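Trays on soft bedding: what I have settled on

24 October 2026

Kanini Rashidi wrote to me after the post on bedside tables and asked why I don't just buy one. The bedroom has a window on one side and a door that opens the wrong way on the other, and any table deep enough to be useful stops the door at half its swing. I tried a wall shelf for one winter. It held a lamp and a glass and then it was full. So fruit, tea things and whatever I am reading go on a tray, and the tray goes on the bed.

The difficulty is that a bed is a poor surface. A mattress compresses under load in a fairly predictable way, but a duvet doesn't. The fill moves sideways when it is pressed, and it moves further on the side where it is already thin. A tray set down flat will therefore settle toward the thin side, and the contents follow. Oranges roll at a very small angle. Apples need a bit more, and a banana hardly moves at all, so it makes a usable barrier if you lay it across the low end.

I own two trays. The first is a Rostell, oval, with a low lip and a glossy bottom. It is a good tray for carrying cups to a table and I have stopped taking it into the bedroom. The lip is too low to stop anything round, and the bottom slides on cotton as soon as somebody shifts their knees. The second is the dark green rectangular one with raised sides and gold lettering on the inside. It came from Marta Savchuk when she moved and was clearing her kitchen. It has a wide flat bottom, which spreads the load, and the straight edges make it easy to see when it is off level.

Capacity matters less than I expected. I put the kitchen scale on the counter and weighed a normal load of fruit, and it came to 1000 g. With a full teapot and two cups instead, the load was close to three times that, and that was plainly too much for a duvet. The tray sank until the fabric rose over the rim on all sides and I had to lift it out with both hands. Tea now stays on the windowsill.

Preparation of the surface takes less than a minute:

Push the duvet away from the spot where the tray will stand. The spare fabric can be bunched up near the pillows or at the foot, whichever end is free. One layer of duvet under the tray is acceptable. Two layers are not, as there is always an air pocket between them and it empties slowly after you have let go.

Press the spot with a flat hand, fingers spread, and move the fill outward until the mattress can be felt underneath.

Set the tray down by the far edge first and lower the near edge. Done the other way round, the near edge pushes a fold of fabric ahead of it and then rests on the fold.

Load the middle. Heavy pieces first, then the light ones around them.

Stay on the same side of the bed until the tray is gone. Sitting down on the other side tips everything toward you.

On washing. The duvet cover is white, and I would not choose white again. Orange oil leaves a yellow mark that comes out at a normal warm wash if you get to it the same day. Berry juice does not, and I no longer bring berries upstairs. Esther Mfinanga uses a folded bath towel under her tray and swears by it. I found the towel made the surface worse, with the seam always ending up under a corner. A thin plastic sheet works better as a liquid barrier. It folds small and can be wiped with a damp cloth. Its faults are that it is slippery and that it rustles. Laid beside the tray it catches peel and drips without affecting the stability of anything. Laid under the tray it lets the whole arrangement travel, so I don't do that.

The duvet itself is a Saven, the middle weight. I had a Koppel before it with larger stitched squares, and the fill in that one migrated so badly that after a year some squares were flat and others stood up like cushions. The Saven has smaller squares and holds its shape better, though it wrinkles the moment it is touched and I gave up on having it look smooth some time ago. Shaking it from the short side, twice, then turning it and shaking it from the other, restores most of the thickness. I do this when the tray has been taken away and before the bed is made.

Emmanuel Kimaro asked about the bed trays with folding legs. I borrowed a Jilell of that type in October. The legs straddle your lap well enough, but each foot is small and sinks to a different depth, which brings back the leveling problem at four points. For someone sitting up against the headboard and keeping still it may be fine. I move too much.
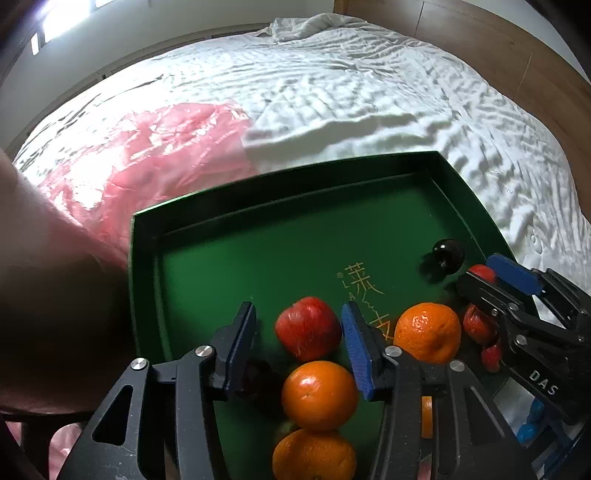 The remaining question is the underside of the green tray, which is as smooth as the top. I have bought a strip of thin cork and will glue it along the two long edges, leaving the middle bare so that it can still be wiped. If the cork holds up to a month of use I will add a note to this post with the thickness and the glue.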